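The grasp scorer is finally off my laptop

May 9, 2018

So this is the post I promised back in January, when I wrote that rewriting the grasp scorer would take me a weekend. Ha. It took until last night, and I still have a branch called weekend-fix that I'm too embarrassed to rename.

Quick catch-up if you skipped the earlier ones. Sustar is my little pile of code that takes wrist camera video and decides, many times a second, whether the fingers should keep closing, hold still or back off. It doesn't plan the arm path (Nieto does that, and Nieto is a whole other headache). It just looks at the thing between the fingers and gives a number between zero and one. High number, close. Low number, wait. I thought that would be the easy part!

The old version found edges. It would look for two long lines that were more or less parallel, assume those were the sides of an object, and score the gap. Lovely on blocks. Terrible on anything flat and pale, where it would grab whatever line it could find, and the line was usually the border between the thing and whatever was lying next to it. I'd get a score of 0.9 for a grasp on the boundary between two objects. Then one step later it would flip to the other side of the same boundary and I'd get 0.2. The fingers would twitch back and forth like they were chewing. 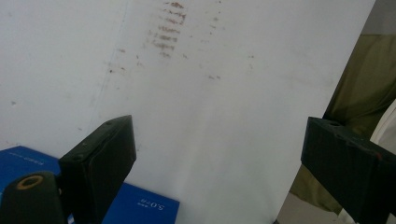 The new scorer works on regions first and lines second. It splits the view into patches of similar color, throws away the ones that belong to the fingers (there's a fixed mask for those, more on that in a minute), and only then asks which patch is the target. Spots and smudges used to get their own patches, dozens of them, so now anything tiny that is completely surrounded by a bigger patch gets swallowed by it. I was worried that would eat real small parts like washers, and yes, it does eat washers. I have a flag for that. The flag is called keep_small and I forget to set it every single time.

The other change is boring but it helped more than all the clever stuff. Scores are now smoothed over the last 7 frames before anything gets sent to the fingers. I know, I know, everybody who read the first post told me to do that. I was stubborn about the delay. I ran my whole folder of saved clips, 4,000 frames in all, with and without the smoothing, and the twitching went away in almost all of them. The delay is there if you look at the logs, but I can't feel it when I'm standing next to the thing with a coffee.

Then there's the close-up problem, and I don't have a good answer yet. Once an object gets near enough to the camera it fills the view and goes blurry, and the region step decides it must be the background. I mean, fair enough, it is the biggest patch! So the score drops to zero right at the moment when it should be highest, and Sustar politely tells the fingers to let go. My fix for now is a memory trick: if the target patch has been growing steadily and then suddenly "becomes" the background, keep calling it the target for up to 100 frames. It's a hack. If a grasp takes longer than that, the label runs out and we're back to letting go.

I also tried using the floor as a clue (if you can still see floor in a corner, then the big thing in the middle can't be the floor), but it wants a decent strip of background to work with and it doesn't always get one.

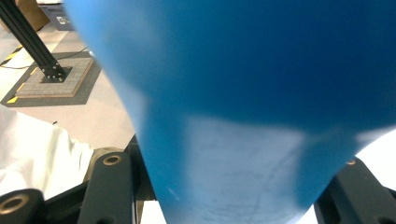
Rocío Vidal wrote back after I sent her the draft of this and said I was solving the wrong half of it. Her view is that by the time the object fills the camera, the camera should stop voting, and the score should come from finger position and motor current alone. She'd switch over as soon as the target patch touches both finger masks and only hand control back to vision when it stops touching one of them. She also thinks my memory trick will hang on to a label long after the object has dropped, and that I just haven't caught it doing that.

She's probably right about the dropping. I went looking in the logs this morning and found a run where the score sat at 0.8 with the fingers fully closed on nothing. Oops.

The handover idea is harder for me, mostly for dumb plumbing reasons. Motor current comes in through Prisex, my logging tool, and Prisex stamps everything with its own clock. The video has a different clock. I line them up after the fact with a script, which is fine for plots and useless for live control. So step one is one clock for everything, and step two is trying it Rocío's way on the saved runs before I let it near the fingers.

Oh, and the finger masks. Those are still drawn by hand, in a paint program, by me. If the camera mount shifts even a little the mask is wrong and the scorer happily reports a great grasp on its own left finger. I want a start-up check that compares the mask with a fresh frame and refuses to run if they don't match. It's number 71 on the issue list, if anyone feels like taking it.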